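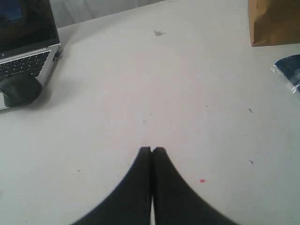 Table with laptop, Plernbridge office.

Plernbridge newsroom: safety walk-through with comments
Covers the front office, the archive room and the back stairs. Same form as last March, filled in fresh. Items are marked OK, FIX or OPEN.

1. Exits and stairs
Front door opens fully from inside without a key: OK
Back stairs clear: FIX
Comment: Bundles of unsold Larnavier weekend editions on the landing again. I was told they were there "just for the afternoon." Last year's form has the same sentence in it.
Exit sign lit over back stairs: OK
Comment: Lit at 4 p.m. when I checked. I would like to see it on battery before I believe the rest.

2. Electrical
Extension cords not chained together: FIX
Comment: Two strips in a row under the copy desk, feeding a space heater. The heater goes. The police scanner can have its own outlet.
Chargers unplugged overnight: OPEN
Comment: Everyone says yes. I came by at 8 p.m. and found 3 left on in the photo corner.

3. Fire
Extinguishers tagged and in date: OK
Smoke alarms tested: OK, except archive room
Comment: The archive alarm chirped once and quit. That room holds 40 boxes of bound papers and clippings going back before the Mowat merger, none of it scanned. The scanning plan has been "starting soon" through two publishers. Replace the alarm this week and don't wait for the plan.

4. Archive room shelving
Shelves fixed to wall: FIX
Comment: The tall unit rocks when you pull a box from the top. The posted limit is 100 pounds per shelf, and I doubt whoever posted it ever weighed a bound volume. Move the heavy years to the bottom.
Step stool in good shape: OK

5. Reporters working alone
Sign-out sheet in use for night meetings: OPEN
Comment: The sheet exists. Last entry is a county budget hearing in January, and we have certainly covered night meetings after that. With fewer people on staff, one reporter often drives out and back alone, and a sheet with blank lines does nothing for them.
Check-in calls through Cirkis: OPEN
Comment: The sales page promises an alert if a reporter misses a check-in. I missed one on purpose and my phone stayed quiet. It may be a setting - it may be the product. Until it passes a test, use a plain phone call to the night editor.
Vests and first aid kit in car: FIX
Comment: Vests yes, kit no.

6. Public counter
Panic button tested: OK
Visitors can't reach the newsroom without being let in: FIX
Comment: The half door latches if you lift it. Most people don't lift it.

Recheck of all FIX items before the next print night. OPEN items stay open until I see them working myself.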